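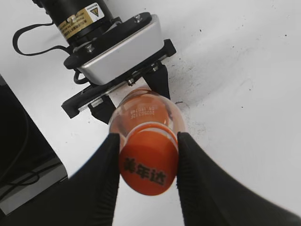
Does Colour Change What We Taste?
Year 12 Food Science project, Ilano College
Supervised by Masanobu Tamura

Why I picked this

My little brother swears that green jelly tastes different from red jelly, even when both come from packets with hardly any flavouring in them. I laughed at him for years, and then I started reading about flavour and found out he might be on to something! A lot of what we call taste is really smell, and a lot of what we think we smell is guesswork based on what we see. I wanted to find out if I could catch people guessing.

What I already knew

The tongue picks up sweet, sour, salty, bitter and savoury. Everything else (strawberry, lime, vanilla, burnt toast) comes mostly from the nose. Colour gets in before either of them. We see the drink, we decide what it's going to be, and then we sip it with our minds half made up.

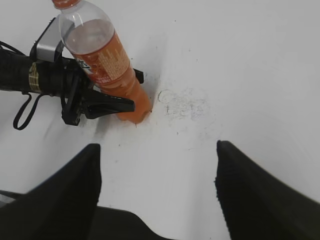
Orange drink in a clear bottle with an orange label.

Food makers have known this for ages. Butter gets yellower, tinned peas get greener, and a clear cola feels wrong to most people before they have tried it. I found a chapter on this in the library at Arkimmont, and it was the best thing I read for the whole project.

Method

I made one big batch of lemon squash with sugar and split it into four jugs. One stayed plain. The others had tasteless food colouring added: red, green and orange. Each taster got 100 ml of each, in a clear cup, in a mixed-up order, with water in between. They wrote down what flavour they thought it was and gave it a mark for sweetness.

There are 1,213 students at our college and I could only test 30 of them, so please don't read this as a result for everybody. I ran the tasting in the Tanabe room on a Tuesday at lunch. This was a mistake, as half of them had just eaten crisps.
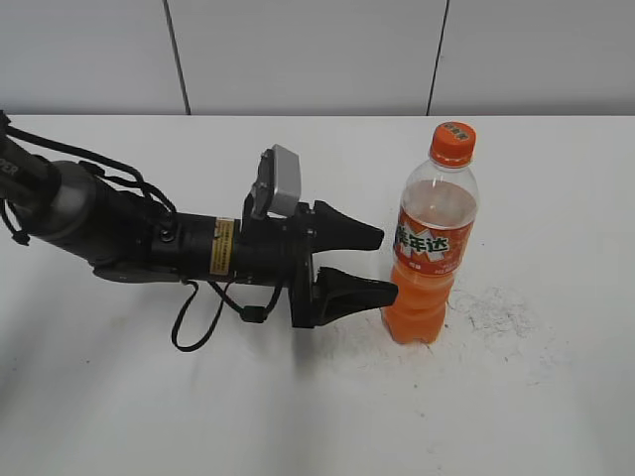 Orange soda on a white tabletop.

Results

The red squash won for sweetness by miles. People wrote strawberry, cherry, raspberry and (my favourite) "the red ice lolly". The green one was mostly called lime, and it got the lowest sweetness marks even though the sugar was exactly the same. One girl pulled a face and asked for more water.

Orange was the one I had been looking forward to, and it worked really well. Most tasters wrote orange without any doubt at all, and a few put mango or peach. Only the plain jug was usually named as lemon.

I put the marks into Skikon to draw the charts, which are in the appendix. The bars for red and green hardly overlap!

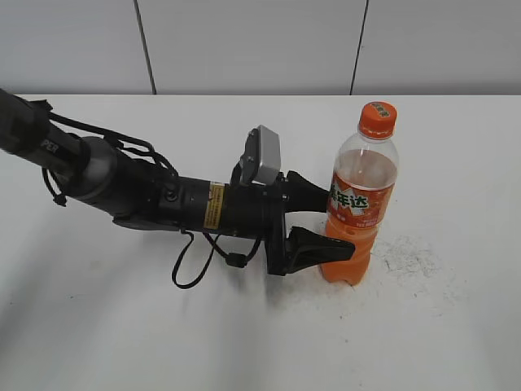 Page last changed: October

What I would do differently

Mr Tamura pointed out that I should have had a blindfold round as well. Without one I can't prove that the differences came from the colour, though I did stir all the jugs from the same pan. I would also keep the squash in the fridge between groups, because the later tasters had it warmer and warm drinks can seem sweeter.

I'd love to try the same thing with smell next, by putting a strawberry scent on the outside of the cup. I also want to test younger children, who might not have learned the colour rules so firmly. My brother has already volunteered, as long as there is jelly.

Appendix A: tasting sheet
Appendix B: sweetness charts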